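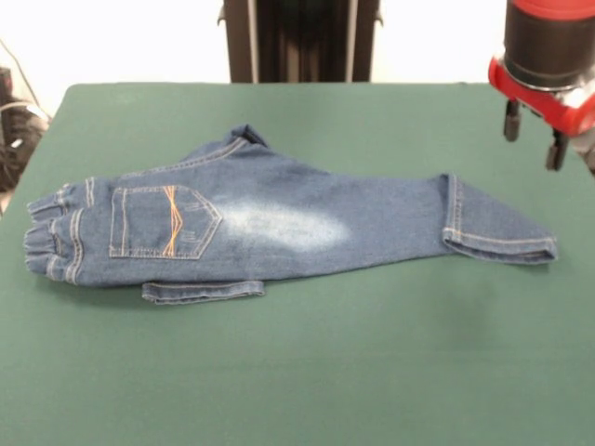 折到一半的样子，背面朝上，裤腰在左边

小童松紧腰牛仔裤怎么叠才不会散？

Ha-rang Won 发布于 居家整理 / 衣物收纳
浏览 771　收藏 7　分享 2

家里小孩的裤子现在基本都是松紧腰的，牛仔裤也是。我照着叠大人牛仔裤的办法叠，先左右对折，两条裤腿叠在一起，再从裤脚往上折。问题都出在腰上。松紧带一收，腰那一截皱成一团，比下面的裤腿窄，又比裤腿厚，怎么抹都抹不平。折到最后一折的时候，腰这头总是鼓起来，立着放进抽屉，过一会儿就往旁边倒，然后自己摊开。

图里是折到一半的状态，一条裤腿伸直，另一条像是折回压在了下面。裤脚是翻边的，我没有放下来，孩子现在穿还长一点，放下来第二天早上又得重新翻。翻边的地方也厚，所以等于两头厚中间薄，往哪头折都别扭。

抽屉是Finelano的浅抽屉，内高不大，叠好的裤子立着放刚刚够，再高一点就会卡住抽屉上沿。之前试过直接平着摞，摞是能摞，但孩子自己拿裤子的时候喜欢抽最下面那条，一抽全乱。也试过卷起来，薄的打底裤卷着还行，牛仔裤卷完很粗，放进去占地方，而且松手就弹开。

想问的有这么几件事：

一是松紧腰这头到底应该先折还是后折，是包在里面好还是露在外面好。

二是裤脚翻边要不要放下来再叠。

三是大腿那块水洗发白的地方，如果折痕总是压在同一个位置，时间长了会不会留下一道更白的印子。家里大人的一条深色牛仔裤就有这种印子，洗不掉，我不太确定是叠出来的还是穿出来的。

不想买太多收纳用品，能靠叠法解决最好。如果一定要用隔板或者盒子，也请说一下尺寸怎么选。

评论 2

Onyekachi Osagie 的回答
赞同 7　分享 2

我家两个孩子，松紧腰的裤子叠了好几年，说一下我的做法。

先说腰。腰要后折，而且不要折进最里面。把它包在最里面，等于在中间塞了一个有弹性的团，外面几层都会被它顶开，你说的自己摊开多半就是这个缘故。我的办法是让裤腿这头包住一部分腰，具体这样叠：

左右对折，两条裤腿对齐，后口袋朝外。裆部会有一个尖角凸出来，先把这个尖角往裤腿方向折进去，让整条裤子变成一个直的长条。这一步很多人省掉，省掉之后后面怎么叠都是歪的。

然后处理腰。不要去拉平它，松紧带你一松手它还是要缩回去。用手掌把褶子压扁，让它们都倒向同一个方向就可以。褶子朝同一边倒和乱七八糟挤在一起，厚度差很多。

接着把裤脚往上折，折到离腰还有大约四指宽的地方停住，不要和腰对齐。这样裤脚的翻边和腰的褶子就错开了，不会厚的地方叠厚的地方。再从折出来的那一头往腰的方向折，小童的裤子短，一般折成三段就够了，高度不合适再改成对折。

最后一步是塞。松紧腰本身就是一个口，把已经折好的部分往腰口里塞进去一点，塞两三厘米，松紧带正好箍住。塞好以后拎起来晃一下都不会散，放抽屉里立得住。要注意的是只塞一点点，塞多了腰被撑开，又变成上粗下细。天天这么塞会不会把松紧带撑松，我没有遇到过，孩子长得快，裤子通常先短了。如果你介意，不塞，靠旁边的裤子挤着也可以。

裤脚翻边我一般不放下来。前提是翻边要翻平，歪着的翻边会让整条裤腿斜出去一个角，叠之前用手把边拉齐。如果是要收起来过季的裤子，就放下来，翻边的折缝里容易积灰和线头，放一个夏天再拿出来，那一圈会有一道印子。

折痕的问题，穿着的时候磨出来的可能性大一些。孩子的裤子穿得多洗得勤，放在抽屉里的时间没多长，我家的没有叠出过白印。不过有一种情况会有，就是没完全干就叠了压着，或者脱水的时候拧成一股去晾，颜色会顺着折痕掉。翻过来洗、翻过来晾，干透了再叠，基本没事。

隔板的话，浅抽屉里不用每条都隔，裤子放满七八成会互相撑着。放不满的时候，在最后一条后面挡一个东西就行，鞋盒盖子剪一条竖着卡进去也能用。要买的话量抽屉内侧的高度，隔板比它矮一到两厘米，别买一样高的，抽屉推进去会蹭。

Dirner 的回答
赞同 2

直接挂起来不就行了，夹子衣架夹裤腰，不用叠。

　　Ha-rang Won 回复 Dirner：柜子里挂杆太高，孩子够不着，所以才放抽屉的。

　　Dirner 回复 Ha-rang Won：那在柜门里面粘一排挂钩，裤子后腰如果有小布环就挂布环。没有就算了。

Kinnunen 的回答
赞同 2

楼上第一位说的方法差不多，我补充几点不一样的。

我不塞腰口，我是塞裤脚的反面。步骤是先把腰往下折一道，折下来的部分大概盖住半个后口袋，然后从裤脚往上折，折到最后把腰这一截插进裤脚翻边里。翻边本来就是一个现成的兜，松紧腰压扁之后宽度比较窄，能插进去。好处是外面看到的是裤腿，平整，不会露出一团褶子。坏处是翻边窄的裤子插不住，翻边有固定线的也插不进去，要看你那条翻得有多宽。

还有叠的地方也有影响。在床上叠，下面是软的，压不实。在桌子上叠会好很多，每折一次用前臂压一下，牛仔布压过和没压过差别挺明显。

后口袋叠之前先摸一遍。我家孩子往里面放过橡皮、糖纸、停车票，有东西在里面肯定叠不平。口袋上有绣线的，尽量让口袋那一面留在外侧，孩子认裤子是认花样的，露出来他一眼就知道是哪条，不会把别的都翻出来看。

卷的方法对牛仔裤确实不合适，出门装行李的时候可以卷，因为箱子里四面有东西挤着，抽屉里不行。

　　Ha-rang Won 回复 Kinnunen：翻边试了，我这条翻得不够宽，插进去一拿就掉。另外一条卡其裤可以。牛仔裤我按第一位的方法把腰口塞住了，先这样用着。尖角那一步我以前确实没折。

　　Onyekachi Osagie 回复 Ha-rang Won：塞的时候裤腿那头先压扁再塞，会更好塞。腰上有抽绳的话先把绳子理到里面去，不然每次都会带出来。

　　Ha-rang Won 回复 Onyekachi Osagie：好的，抽绳的裤子还有一条，晚上试试。

本站使用 Cookie 以保存您的登录状态和浏览偏好。继续浏览即表示您同意我们的 Cookie 政策。　接受　管理设置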